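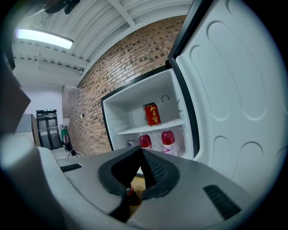 Mini refrigerator with the door open, wire shelf at mid height.

Ticket: Gellska 500 curtain wall panels, edge seal haze
Product line: Gellska insulated glass, aluminum frame
Site: Bikgate, east elevation
Status: Pending customer
Priority: Normal

Reported
Customer reports a gray haze along the bottom edge of installed panels. Haze is between the panes and does not wipe off from either side. 208 panels delivered in September, all on the same order. Frames are powder coated, color matches the approved chip.

Entry 1
Asked for panel labels and a sketch of the affected bays. Labels received. All affected panels carry the Tapia plant code. Panels from Pumano on the same elevation show no haze.

Entry 2
Checked Tapia press records for the run. Desiccant fill is within limits. Secondary sealant was changed to a new drum partway through the run. Mix ratio log has a gap at the changeover — no reading entered until the next shift.

Entry 3
Customer asked whether the weep holes could be the cause. Requested inspection of the bottom rail. Site reply: weep holes on six frames blocked with mortar, standing water in the glazing pocket. Told site to clear the holes and leave the pressure plates off until the pocket is dry. Setting blocks to stay where they are. Do not use solvent in the pocket.

Entry 4
Site cleared the holes. Haze unchanged at 7:30 a.m. and again at 4 p.m. Blocked drainage would shorten seal life but does not explain haze on panels with open weep holes, and there are several of those.

Entry 5
Pulled two retained samples from the Tapia run, one from before the drum change and one after. Sample after the change is soft at the corner when cut. Sample before is fully cured. Sent both for dew point test. Remaining stock from the run placed on hold.

Open items
Customer to send serial numbers for every hazed panel, including any still in crates.
Tapia to supply the sealant batch sheet.
Replacement quote on hold until the serial numbers are matched to the drum change.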